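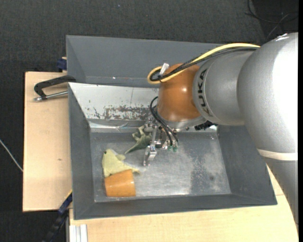 Green toy dinosaur, pale yellow plush toy and orange cup in a grey metal bin.

Home | Features | Interviews | Archive | Contact

Kirstin Baxter has sorted donated toys at the Levaton depot in Asadbridge for six years. The depot takes in more than 2000 items a month, rising sharply in December, and each one passes through an open metal bin before it reaches a shelf.

"Metal wipes clean and doesn't hold fluff," she says. "We had fabric-lined crates before. You could never get the grit out of the corners."

Items are tipped in mixed. Baxter prefers small loads, spaced out. "If a plush toy sits on top of a cup, you miss the cup. Spread them and you can see the seams, the rims, the lot."

Hard toys are checked for cracks and sharp edges. Plush is pressed along each seam and the eyes are tugged. Cups go to a separate shelf for kitchen goods, even when they arrive in a bag of toys.

Donnie Galbraith keeps the stock list. Last year he logged 3231 plush toys and 1494 cups and beakers. Dinosaurs have no line of their own. "They go under animals, hard," he says. "Kirstin wanted a separate code. I said no."

Baxter still disagrees. "Families ask for them by name. Nobody comes in and asks for an animal, hard."

The codes are due for review when the shelving in the back aisle is replaced.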